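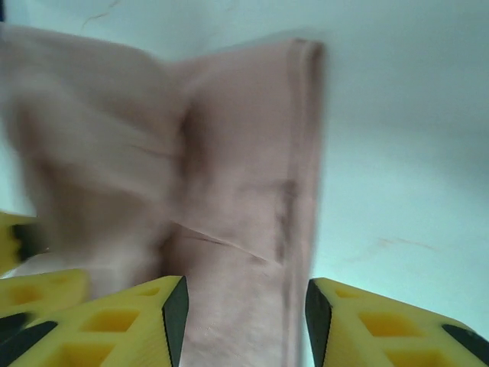
How often should the finger pads on a two-arm cloth cell be changed?

On a schedule, every 100 hours of running, whether they look worn or not.

I have argued for that at Tustuteck long enough that people can finish the sentence for me. The usual objection is that a pad is good until it starts dropping things. On a cell that handles metal blocks I might agree. On one that handles cloth I don't, and my case is mostly about Tomby, the two-arm bench cell I look after at our shop in Tratbridge.

Tomby folds laundry, or tries to. It has two white arms on one aluminum rail, yellow printed fingers with black rubber pads, and a camera over each gripper. The operators work on the folding and I work on everything else. When the folding gets worse, the first place anyone looks is the software. In May we lost 3 days that way. Suleiman Fashola went back through his settings, put the old ones in, put the new ones back, and the left arm went on losing the hem of whatever it was given. I changed the pads on the left gripper at the end of the third day. The hem stayed put the next morning.

A worn pad on cloth does not fail cleanly. It holds for the pinch, holds for the lift, and lets the fabric creep during the pull. The arm gets where it was told to go. The logs look fine. Only the cloth is in the wrong place, and cloth is in the wrong place so often for other reasons that a small slip disappears among them.
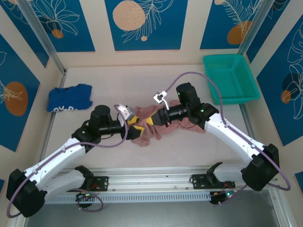
The second thing I would put on a schedule is the base mounts. Both arms share a rail, and people treat the distance between them as a fixed fact. It is fixed by bolts. Every pull with both grippers on the same piece of fabric puts a load on those bolts, first one way and then the other. I check them with a torque wrench on the first working day of the week, before power goes on, and I write the reading down even when it hasn't changed. Nanna Ragnarsson, who ran the shop before me, thought the writing down was a waste of a pencil. We still disagree about it. I can tell you what the right-hand mount read 8 weeks ago and I think that is worth a pencil.

Cables come next. Slack in a cable is there for a purpose, and it gets stolen. Someone tidies a loop with a tie, the bench looks better, and the wrist now has less travel than it had. On our cell the rule is that no tie goes on any cable past the lower joint unless the arm has been moved by hand through its whole reach first, both ways, with someone watching the connector at the motor. It takes a few minutes. I have been told it is fussy.

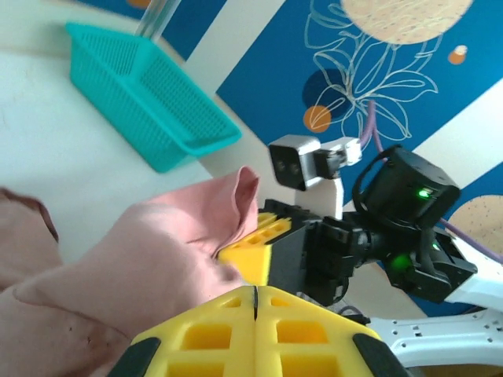 A bumped camera bracket is worse than a broken one. With a broken one you get no picture and you stop. With a bumped one you get a picture that is a little off, and everybody carries on collecting work that will have to be thrown away. Two arms working close together on one piece of fabric will touch sooner or later, so I assume they have. I keep a printed card at the bench, and at the start of each shift each camera looks at the card from the same parked position. If the corners don't land on the marks, the cell does not run. Suleiman complained about this for a while. He now does the card himself if he gets in ahead of me.

The fingers are another matter. Ours are printed, they are cheap, and I see no point in nursing them. When one shows a crack at the edge of a window it goes in the bin with its pad still on. I have seen people glue them. A glued finger is stiffer on one side, and the pads then meet at one corner before the rest. You can spend an afternoon on that. We keep 40 spares in a drawer labeled Mohammed, after the street where the old shop was, and the label has stayed through two drawers.

Lint deserves more respect than it gets. Knit fabric sheds, and a frayed edge sheds more.

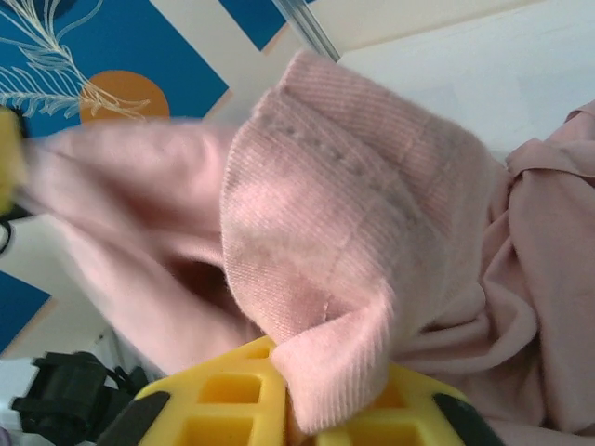 It packs into the pad surface and into the corners of the finger windows, and a pad with lint in it has about as much grip as a pad that should have been thrown out. I wipe pads at lunch and at the end of the day with alcohol on a clean cloth, and let them dry before anything is gripped. Compressed air I would keep away from the bench. It moves the lint off the fingers and toward the joints, where I can't wipe it.

There is a fair argument on the other side. Scheduled work costs running time, and running time is what the cell is for. Nanna's view was that you watch the machine and act when it tells you something. She was good at watching, and with her in the room that probably worked. She isn't in the room now, and most people at the bench are looking at the fabric, as they should be. I would sooner lose a quarter of an hour every day on purpose than another 3 days in one go. The pads for next month are already ordered, and the bolts get checked again on the first day back.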